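4.2 Do mixed bins cost time?

The usual claim is that sorting goods by type before storage pays for itself. We are not convinced. Farahani and Idahosa put the saving at 260 hours a year for a store the size of Jedthorpe, but their figure leaves out the time spent sorting, and it treats every item as equally easy to spot. A bunch of grapes is hard to mistake for anything else. A crumpled wrapper could be almost anything.

Our own log from Jedthorpe covers 1,123 picks from open gray bins in which food and small household goods were stored together. Items lay where they landed, and no one straightened them between picks.
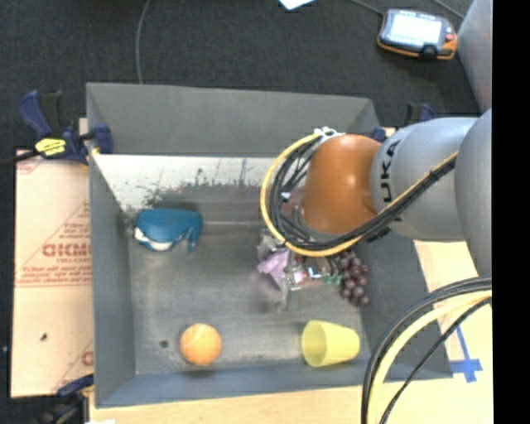
Slow picks were not spread evenly. Most involved small items lying close against something larger, or items near a wall, where there is little space to get around them. Whether the neighbor was of the same type made no difference we could detect. This fits poorly with the account given by Nnaji, who blames variety itself, and it suggests that crowding deserves more attention than it has had.

We would not push this too far. The log covers 60 bins at one site, and Ibrahim has pointed out that soft fruit was handled more slowly whatever lay beside it.

Figure 2. Mixed goods in an open bin, with grapes near the right wall.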